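3. Préparer le mur et poser les stickers

Bon, on arrive à la partie que tout le monde attend (et que j'ai ratée la première fois, autant vous le dire tout de suite). Le kit Kiltis est livré avec deux planches, une raclette et un petit rouleau d'adhésif de masquage. Gardez bien l'adhésif, il sert dès l'étape 2 !

Avant de commencer : si vous avez repeint, laissez sécher 30 jours. Oui, c'est long. J'ai peint en août et j'ai trépigné pendant tout le mois, mais une peinture trop fraîche part avec le sticker au premier repositionnement.

1. Lavez le mur à l'eau tiède avec une goutte de savon, rincez, essuyez. Pas de produit à vitres, il laisse un film.

2. Découpez chaque motif en gardant 2 cm de marge, puis fixez le tout au mur avec l'adhésif de masquage, sans rien décoller. Reculez, regardez, déplacez. Moi j'y passe facilement une soirée.

3. Tracez au crayon de petits repères à la base du tronc et au départ des grosses branches.

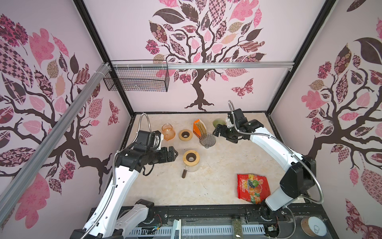 Note : commencez toujours par le tronc. J'ai essayé de partir des feuilles une fois, parce que c'est plus rigolo, et je me suis retrouvée avec une branche qui n'arrivait nulle part.

4. Décollez le papier support sur 5 cm en haut du tronc, pas plus. Posez, lissez avec la raclette du centre vers les bords, puis tirez le papier vers le bas petit à petit – surtout ne l'enlevez pas d'un coup, le vinyle se recolle sur lui-même et là, bon courage.

5. Enchaînez avec les branches, des plus grosses aux plus fines. Dans un angle, coupez le sticker au cutter pile dans le creux et posez les deux morceaux séparément. Un vinyle tendu dans un coin finit toujours par cloquer. 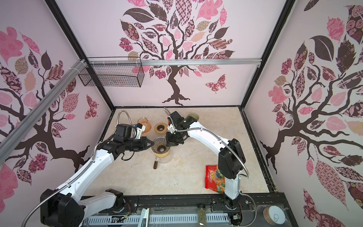 6. Une bulle ? Piquez-la avec une aiguille fine, puis chassez l'air du bout du doigt. Pour les plis, décollez doucement jusqu'au pli et recommencez.

7. Terminez par les petits motifs. Gardez-en quelques-uns de côté, ils sont parfaits pour cacher un raccord ou un vieux trou de cheville !

Attention : ne posez rien à moins de 30 cm d'un radiateur, et coupez le courant avant de travailler autour d'une prise. Rangez aussi le cutter entre deux découpes (j'ai marché sur le mien).

Attention aussi au sèche-cheveux. Il assouplit très bien le vinyle, mais restez sur l'air tiède et gardez-le en mouvement.

Entretien : attendez 9 jours avant le premier nettoyage, puis passez un chiffon doux à peine humide. Pas d'éponge grattante, pas de vapeur.

Pour enlever un motif, chauffez légèrement un coin et tirez à plat, le long du mur, très lentement. S'il reste de la colle, roulez-la sous le doigt.

La pose sur papier peint intissé est traitée à la section 4, avec le test d'adhérence à faire avant.

Mise à jour du guide : 24/10/2025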